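Household Tips for an Overseas Move: Clothing and Linens

Applies to families moving from Brostlow to the Dullau post on an accompanied assignment. Covers the air shipment and the sea shipment. Hand luggage is on a separate page.

Sort clothing and linens on a flat, dry surface at waist height. A dining table is enough. Beds are too soft to fold on, and the floor is in the packers' way.

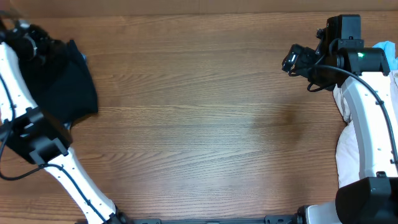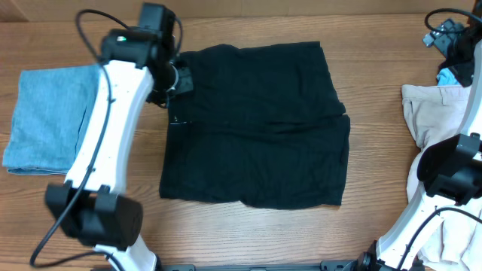
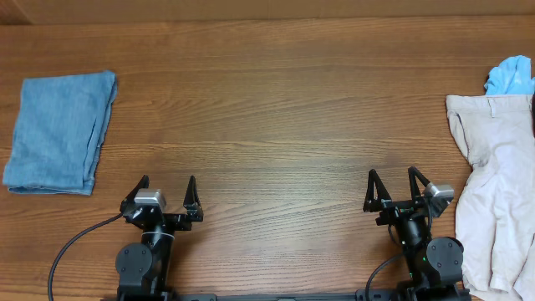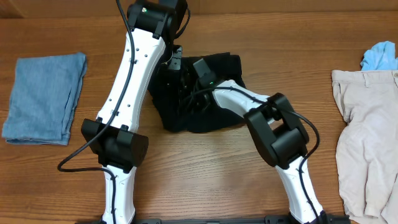

Sort by date of need, then by fabric. The air shipment should hold what the household will use in its first seven weeks at post. Everything else goes by sea. Do not sort by family member at this stage. It makes even piles and uneven cartons.

Washing before pack-out

Wash everything, including items that look clean. Skin oil and food residue that do not show in Brostlow will show as yellow patches after a sea crossing in a closed container. Skip fabric softener on towels and on anything issued with a flame-resistant label. Skip starch on uniforms until arrival — starched cotton cracks along the fold and draws silverfish.

Dry to the point where the thickest seam feels the same as the rest of the garment. Check waistbands, pocket bags and towel hems by hand. Leave everything on open racks overnight before it goes in a bag.

Folding

Fold knits. Roll cotton trousers. Dress uniforms hang in the wardrobe carton with the jacket buttoned and acid-free tissue in the sleeves. Remove ribbons, badges and name plates first and carry them by hand. Pins left in cloth rust at the shank, and the stain does not come out of wool.

Towels are best used as padding around framed items and lamp bases. Tell the packers before they start, or they will use paper and put the towels in a carton of their own.

Bags

Flerex zip bags in the large size hold up well in the sea shipment. Press the air out by hand and close the zip from the corner. Vacuum bags save volume but not weight, and air shipments are charged on weight. They also set creases in wool that need a steam press to remove. There is one press in Dullau, at the dry cleaner behind the consular annex, and the wait is long in September.

One packet of desiccant per bag. Do not put cedar blocks in with anything white.

Weighing

A bathroom scale is accurate enough. Weigh yourself, then weigh yourself holding the carton, and subtract. The air allowance on this route is 300 pounds for the first traveler. Packed cartons gain roughly 5 percent over the loose contents, so stop short of the limit. Our own air shipment came in at 541 pounds for two adults and a child, including the cartons, and linens were the heaviest category by a wide margin. We would now send the second set of sheets by sea.

Labels and inventory

Write the contents on two sides and the top. "Clothes" is not a useful entry. "Winter, child, coats" is. Song Movers, the contractor at the Brostlow end, numbers cartons with stickers that lift in humid air. Copy each number onto the cardboard in marker while the crew is still in the house, and check it against the inventory sheet before signing.

Customs at Dullau opens a few cartons from each sea shipment. New clothing with store tags attached may be treated as goods for sale. Remove the tags and keep the receipts in the hand-carried folder.

On arrival

Open the fabric cartons first, even if the furniture is late. Air everything for a full day away from direct sun. A musty smell with no visible spotting usually clears with one wash and a cup of white vinegar in the rinse. Gray or black spotting should be reported on the claim form before washing. Keep the bag the item came in — the claims office asks for it.

Do not store the empty cartons in quarters. Flatten them and leave them at the loading dock before 4 p.m.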